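Re: [navthorpe-users] Grasp point jumps between frames on creased paper
Date: December 24, 2024
List: navthorpe-users
From: Fedoruk perception maintainers

> We are running the 2D edge tracker from the October release on a wrist
> camera, with paper bags as the target. On boxes the tracked edge is
> stable. On bags it hops between the outer edge of the paper and some
> fold inside it, and the grasp point goes with it. Raising
> edge.min_contrast makes it drop the track completely. Is there a setting
> for this, or do we need to move to depth? The Enier driver gives us depth
> but it is mostly holes at close range.
>
> Also, the planner keeps replanning during the last part of the approach.
> I assume that is the same problem but I have not confirmed it.

There are two problems here, and the second one is only partly caused by the first.

On the edge hopping: edge.min_contrast is the wrong knob. It is applied per pixel before linking, so raising it removes the weak parts of the true boundary along with the folds. What is left is a set of short fragments, and the tracker discards anything under edge.min_length. That is why you see the track go away instead of settling.

The setting you want is edge.side_model. The default is "none", which scores a candidate by gradient strength and length only. With "flat" the tracker also samples a band on each side of the candidate and checks whether one of the sides fits a low-order intensity ramp. Inside a crumpled sheet neither side fits. On the real boundary, the background side usually does, even with a lighting gradient across it. I have been testing this on kraft paper against a plain background, which is close to what you describe: 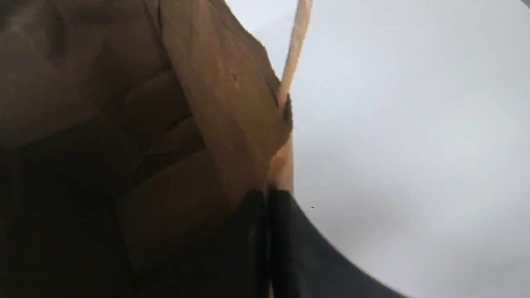

Wrist view, brown kraft paper against a white background, fingers at the bottom. The boundary we want is the right side of the pale strip.

A view like this has three candidates that matter. The right side of the strip has the pale strip on one side and a nearly uniform area on the other. The left side of the strip also has decent contrast, because the strip is much lighter than the brown next to it, and with side_model set to "none" it can outscore the right side where the top of the strip gets narrow. Then there is the upper edge of the black finger, which is the sharpest thing in view and has white behind it. The side model will happily accept that one, so you have to mask the gripper. If you have not set mask.self_geometry, do that first, before you touch anything else. The mask is projected from the URDF, and it needs the current finger opening on the joint topic or it will be drawn in the wrong place.

Settings I would start from:

edge.side_model = flat
edge.side_band_px = 7
edge.min_length = 50
edge.min_contrast = (leave at default)
mask.self_geometry = true
mask.dilate_px = 3

The band width is a compromise. Wider bands give a better fit on the background side but start to include the far side of narrow features. If your view is as soft as mine at this range, do not go below 7, as the blur itself eats several pixels and the fit ends up measuring the transition.

I would not move to depth for this. We tried fusing it on the Prondholm cell and the result was worse than color alone at close range. The holes line up with the boundary often enough that the fused edge gets pulled inward. Depth is still fine for the coarse approach, and you can hand over to the 2D tracker by setting handover.range.

On the replanning: the planner asks for a new path whenever the goal moves by more than goal.tolerance between two updates. Edge hopping will trigger that. But it also triggers when the track is good and the grasp point slides along the edge, which happens on any long edge with no corner in view. The tracker knows where the line is and has no information about where it is on the line. Please look at the goal covariance in your log. If it is long in one direction and short in the other, you have the sliding case, and the side model will not help with it.

For the sliding case there is a patch on the tracker branch that projects the goal update onto the edge normal once the approach has started. It is off by default and the name is goal.lock_tangent. Known issue: if the first lock is taken on a bad frame, the tangential offset stays until the approach is aborted. I have a fix that requires 2 consecutive agreeing frames before locking, but it has no tests yet and I do not want to merge it in that state.

If the new settings do not hold the track, send a bag file with the raw images, the joint topic and the tracker debug output. Please record at full resolution. The compressed stream smooths out exactly the band we are fitting, and we can not reproduce much from it.

-- 
navthorpe-users mailing list
To unsubscribe, send a message with the subject "unsubscribe" to the list request address.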